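1/ Posting my notes on partner rotation, as two people asked after the Gotbridge session. This is for small audit firms. Big ones have a whole department for it.

2/ The question was simple. You have audited the same client for 13 years. You like the owner. You know her kids' names. Are you still independent?

3/ Most people in the room said yes, and I believe they meant it. The trouble is that familiarity doesn't feel like anything from the inside. You just stop asking for the second document.

4/ Lindsay Wihongi gave the best case. At Hikdale she took over a file where the stock count had been accepted on a phone call for years. The amounts were fine. The evidence wasn't there.

5/ What I do now: when a new lead takes a file, the old lead stays off it completely. No "quick word" with the client, no looking over the draft. If the new lead has a question, it goes in writing and stays on the file.

6/ If you only have two partners, swap files. If you are on your own, pay another firm to review the file before you sign. Poppy Ellwood charges me 600 for a small one and sent back 28 points the first time. I fixed all of them – some took a minute, one took most of a week.

7/ Tell the client early. I write in June, before planning starts. Some owners take it badly. I say it's a firm rule, and I put the rule in the engagement letter so it's true.

8/

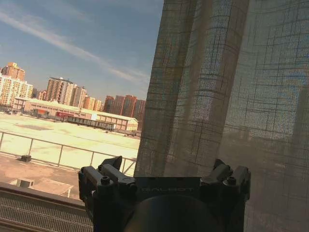

Write down the reason when you decide not to rotate, too. "Client prefers it" is not a reason. Date it, say what you did in its place, and get someone else to read it. I'm doing mine for the Bekirholm file this afternoon, with the sun out over the city and a sheer curtain across half the window. I have two paragraphs so far. Will post the template once Ataahua Brunton has checked it.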